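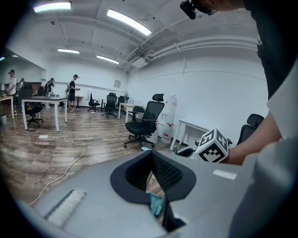 Subject: Re: [girkcombe-office] Setting out the room

> The Dornimby people want the white table moved to the middle so that "everyone can gather." Any objections before 10? Also, is the little framed picture on the back wall ours?

One objection. Put it in the middle and everyone will gather, and then we'll all be walking around it until March. Along the left it holds stuff and leaves some floor to stand on.

The picture came with the lease, as did the pipes. I'm fond of both, though only one of them knocks at 15 minute intervals. Please don't hang anything from the beams - Trikow charged us 90 dollars last time to take down a paper lantern.

If someone must move furniture, lift it. Those floor planks have suffered enough since the Belkadi filing cabinets.

I'll be in after lunch and can take one end.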